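The big brick sort

Secondhand bricks are sold by weight, and that is how most families end up with a box of everything. A mixed lot from Dedport market this August held 3,000 pieces by the seller's reckoning. After the broken ones and the odd marble had come out, 2,698 were left.

The usual advice is to sort by shape. For a first pass, colour is quicker. Tip out a small heap, spread it until the bricks lie one deep, and turn over anything you can't identify.

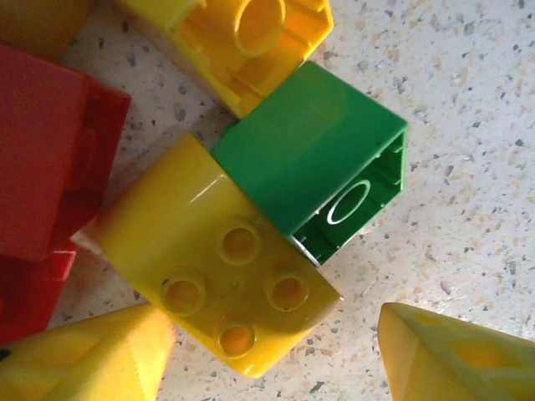
A heap of 80 or so is plenty for one go. Any more and the pieces at the bottom get missed. Roof pieces and other odd shapes can go in with their colour for now and be split off later.

Open bins work better than lidded tubs. Stand them in a row at the back of the table, keep the middle clear for the heap, and match each bin to its bricks where you can. Red bricks can go in a black bin if there is no red one to hand. 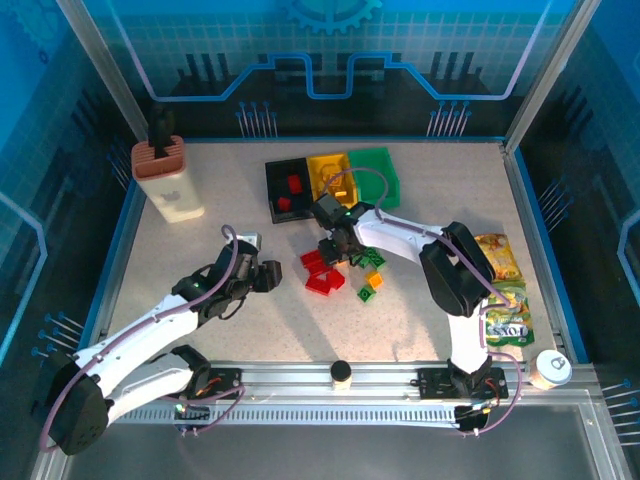 Washing and storing

Wash one colour at a time in warm water with a drop of washing-up liquid. Leave the bricks on a towel overnight, hollow side down, and put them away the next day in shallow drawers.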